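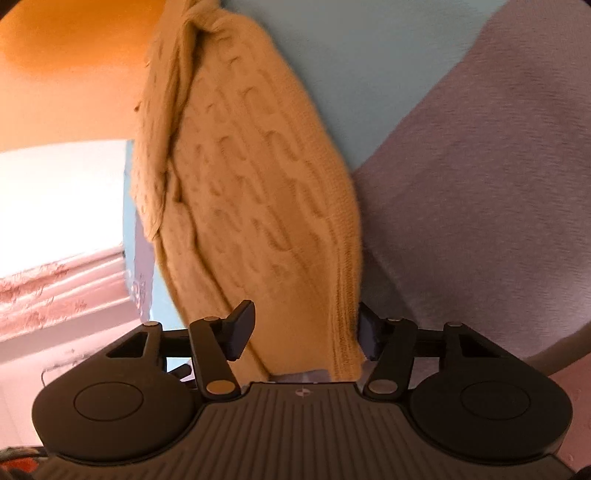 4.3 Handling knitwear at the Greenwood sorting station

This section is for garment sorters who have moved from hand folding to the Skimel line. Sorters now spend most of the shift guiding the hand-held gripper and checking results. Final grading is still done by a person.

1. Sign in at the station and select KNIT. Wait for the Natum screen to show Ready.

2. Hold the gripper level with both finger pads open. Bring the pads up to the garment from below.

3. Close the pads on a folded part of the knit, such as a sleeve. On cable patterns, take in the full thickness of the fold.

4. Lift slowly. If the upper end is bunched or twisted, let the garment hang until it stops turning, then shake it out by hand.

5. Check the hem for tags and loose plastic before the garment goes to the folding table.

6. Press Accept or Return. Returned garments go to the hand-folding bench.

CAUTION: Keep fingers, hair and lanyards away from the pivot pins while the linkages are moving.

Note: The line logs each grip, but the log is not used to set individual targets. Questions about the log go to Shirley Dawber.

Note: Change tasks after 28 minutes on the gripper. The bench and the gripper are the same pay grade, and sorters rotate between them.

7. Clean the pads at the end of the shift. Replace them after 3000 grips and enter the change in the Trirkier maintenance sheet.

If a pad sticks or closes unevenly, stop, hang the gripper on its hook and call Tõnu Ķēniņš at extension 1205.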